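Questions and answers for guests of the Nazarenko apartments, Gurkstead

Last updated 15 Sep 2020

We receive many of the same questions by e-mail, so we collected them on this page. Please read it before you write to us. If your question is not answered, you can of course still write, and Yevdokiia Demchenko will reply to you in English, Ukrainian or Spanish.

How do I get the keys?

The keys are in the small box next to the street door. You receive the code by e-mail on the morning of your arrival. The code works from 3 pm. If you did not get it by noon, please check your spam folder first and then call us.

Can I arrive earlier or leave later?

Sometimes yes. It depends on whether other guests are leaving or coming on the same day. Ask us one day before, not one week before, as we cannot know it so early. You can always leave your bags in the locked room on the ground floor, free of charge.

I arrive by train. How do I reach you?

From Gurkstead station it is 800 meters on foot. Leave by the north exit, cross the bridge and turn left after the bakery. The street goes up a little, so with heavy bags you may prefer the taxi. The bus from Tolard stops on the other side of the bridge.

Is there parking?

There is no private parking. The street is free in the evening and at night, but in the day you must pay at the machine. Visitors who stay longer than three nights often use the Mendano garage. It is cheaper for long stays, and you can go in and out as many times as you like.

How much is the deposit, and when do I get it back?

The deposit is 300 for the studio and 600 for the two-bedroom apartment. For stays of one month or longer it is 1,000. We send it back to the same card after the apartment is checked. From our side this is done the next working day, but your bank may need more time.

Which floor are the apartments on? Is there an elevator?

The studio is on the second floor and the larger apartment is on the fourth. The elevator is old and small – two persons with suitcases, or three without. It was repaired in February and it works well. Please close both doors by hand, otherwise it does not move for the neighbors.

Is the heating included in the price?

Yes, for all stays. The heating for the whole building is switched on by the house management, and we have no influence on the date. If you feel cold before that, there is an electric heater in the hall closet. Please do not dry clothes on it.

Can I cook?

Yes. Both kitchens have a stove, a refrigerator, pots, plates and a kettle. You will find salt, sugar, tea and oil. We do not provide coffee, as everybody wants a different one. The oven in the studio is small and will not take a large tray.

Do you accept pets?

One dog or one cat is welcome in the studio, with no extra payment. In the larger apartment we do not accept pets, because the owner, Florencio Casado, has a strong allergy and uses it himself in the summer.

Is the street noisy?

The bedrooms look to the yard and are quiet. The living rooms look to the street, and you will hear the garbage truck early in the morning. Light sleepers should not choose the sofa bed.

Where do I put the trash?

The containers are in the yard, behind the bicycles. Glass and paper go separately. A map of the yard is on the inside of the entrance door.

Something is broken. Whom do I call?

For water and electricity call Hryhorii Kostiuk, his number is on the refrigerator. He lives in the next building and usually comes quickly. For all other things please write to us. Tell us also about small damage – a broken glass is not a problem, but we want to replace it before the next guests come.

Can I get an invoice for my company?

Yes. Send us the full name and address of the company before your departure. After departure it is also possible, but it takes longer.

How do I cancel?

Write to us by e-mail with your booking number. Up to seven days before arrival you get everything back, and after that we keep the price of the first night.

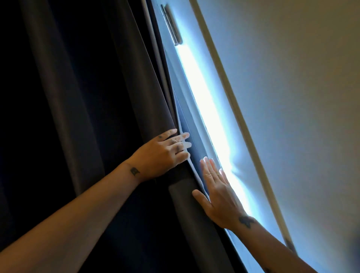
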